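From: Rukhsana Ansari
To: halton-neighbors list
Subject: Re: [halton-neighbors] Swap shelf labels, again

Areeba Janjua wrote:
> Can we please agree on how to label things on the swap shelf? Last
> month I took home a jar marked "good" and I still don't know what
> it was good for. Also, who is leaving single shoes?

Areeba, I second all of it, except that the shoe is mine and the other one is coming.

My vote is for masking tape and a thick marker. Write what it is, the month you left it, and your building. Zeeshan's color code was a lovely piece of work, but it ran to 30 colors and two of them were beige. People can read. Let's lean on that.

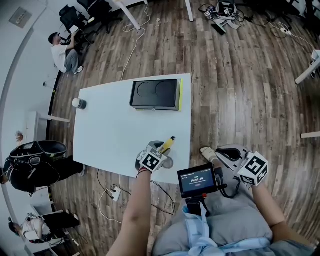
White table, wood floor, and a yellow thing with a black tip near the edge.

Food is the harder part. I'd say sealed jars only, and anything still there after 5 days goes. Rutilio wants an exception for his pickles, on the grounds that they improve. I have eaten the pickles and would like that exception looked at closely.

As for books, the shelf can't hold any more of them. Amna tells me there are 200 in the hallway and that most are the same thriller. If you want one, please take three.

I'll bring tape in December unless someone beats me to it. If you have strong views on where the labels go, lid or side, send them to the list and not to my door.

Rukhsana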